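Steaming and holding: questions for a benchtop food tester

Published 7 November 2023

Most electric steamers sold for home use come with a time chart and very little else. The product tester interviewed for this article has spent much of the past year writing longer instructions for small steaming appliances at Metora, a kitchenware testing and technical writing firm in Droltberg. The conversation covered steamed buns, lids and the transfer from tray to plate, a part of the job most manuals leave out.

The tester began with spacing. "A bun needs clearance on all sides, and more than people give it. The dough expands, the skins meet, and when you separate them one skin tears. On a domestic tray I'd rather see four buns with space between them than six touching." The firm's draft instructions specify a gap of 3 centimetres between buns before cooking, and the same distance from the wall of the basin where the tray allows it.

Perforated trays were described as adequate for most doughs, with one reservation. Fine holes in regular rows distribute the steam evenly, but a soft dough will settle into them. "If you lift straight away, the base stays behind. Give it a few minutes with the heat off and the base firms up. After that you lift from the sides, low down, with even pressure. Pinching the top deforms it, and on a pleated bun the pleats are the first thing to go."

Lids took up a good part of the discussion. A clear lid allows the cook to check the colour and shape of the food without losing steam, but condensation collects on the inner surface and falls when the lid is tilted. The tester's instruction is to raise it level, move it clear of the basin and then set it down. Asked which way up, the answer was brief: "Dome up, on a flat surface, beside the steamer. It won't rock, and the knob is where you expect it when you need it again."
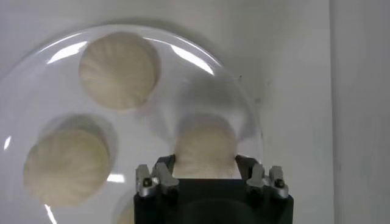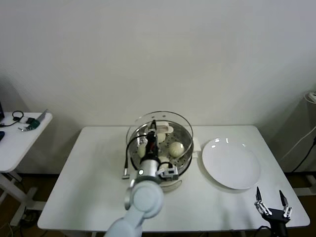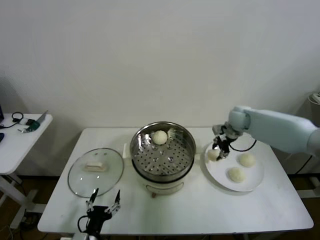 Buns and the electric steamer on the white bench. Metora, Droltberg.

The layout of the bench is treated as part of the method. The plate goes beside the steamer, close enough that a bun travels a short distance and never passes over the edge of the table. The tester prefers a plate considerably larger than the food requires. "You're placing something soft. If the first one lands in the wrong spot you don't want to be nudging it along to make room. Start the second well away from the first and carry on from there."

An earlier draft, circulated in April, recommended unloading from the front of the tray to the back. That has been relaxed. The current wording asks only that the cook take the most accessible bun first and avoid reaching across the others. The change followed comments from Vandenberghe, the firm's print partner, whose readers found the numbered order hard to follow.

On cooking time the tester was cautious. The Pandunis test recipe, a plain filled bun used as the firm's reference, is steamed for 14 minutes from the first visible steam. "From first steam, and that needs to be printed in bold. If you count from when you switch it on, you're including the time it takes the water to heat, and that depends on how much you put in and how cold it was." Frozen buns are dealt with on a separate page, still in draft.

The complete booklet runs to 33 pages, of which the section on unloading occupies four. The tester considers this proportionate. Cleaning is handled in an appendix: empty the base once it has cooled, wash the tray and the lid by hand, and dry the rim of the basin before putting the appliance away.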